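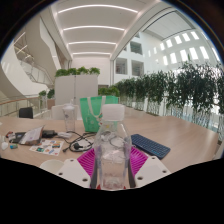
Boststead Tenants and Neighbors Alliance
Minutes of the May general meeting
Started 7:05 p.m., Borkurmont Branch Library, downstairs room

Chair: Grethe Lauritsen
Minutes: Nives Ferri
Also speaking: Seo-ah Son, Olesia Boiko, Olanrewaju Ekpo

1. Minutes of the last meeting
Approved with one fix. The earlier draft said the city "agreed" to publish the rent registry. Olanrewaju pointed out that the city agreed to look into publishing it. Changed.

2. The Heo Street proposal
Seo-ah reported on the developer's new offer for the old Heo Street bus yard. The plan is for 300 apartments, with 30 of them set aside as affordable. The flyer handed out at city hall calls this "a historic commitment to working families." Seo-ah asked the planning desk what income level "affordable" was tied to and was told it was still being worked out. She asked when it would be worked out and was told before the vote. She asked when the vote was.

Olesia said the units are only held at the lower rent for 9 years, according to the draft agreement. After that they go to market. The flyer leaves this out. Grethe asked whether the city could extend the term. Olesia said the draft lets the city "request" an extension, and that she could also request one.

Olanrewaju was less negative. He said 30 apartments are 30 apartments, and that the yard has been sitting behind a fence while people double up with relatives. He would rather push for a longer term than oppose the whole thing. Some support for this in the room. Others felt that asking politely is how the Alliance ended up with the last deal, at the Tastetti bakery building, where the ground floor was supposed to be a child care center and is now leased parking.

Motion (Ekpo, second by Son): The Alliance will not endorse the Heo Street plan unless the income level is in writing and the affordable term is permanent. Carried, 2 opposed.

3. Eviction help fund
Grethe read the letter from the mayor's office saying the fund is "fully restored." Nives compared it with the budget pages. The dollar amount is the same as before the cut, but it now also has to cover the hotline and the court navigators, which used to have their own line. Whether that counts as restored was discussed at some length. Nobody present thought so.

Olesia will write a reply asking for the two amounts to be split out. Grethe asked that it be kept to one page this time.

4. Council listening session
The council member's staff have offered a listening session on rents. Seo-ah asked what happened to the notes from the previous one. Grethe has asked twice and been told they are being compiled. Agreed to attend, bring our own note taker, and post our notes the same night — with or without theirs.

5. Other business
Library wants the chairs stacked against the back wall, not the side wall.
The sign-up sheet for door knocking on the Borkurmont side is still short of people for the evening shift.
Olanrewaju has the spare key to the supply closet.

Actions
Seo-ah: get the Heo Street vote date in writing.
Olesia: letter on the eviction fund, draft to Grethe first.
Nives: put the Tastetti agreement and the lease side by side for the next meeting.
Grethe: confirm the listening session.

Closed 8:50 p.m.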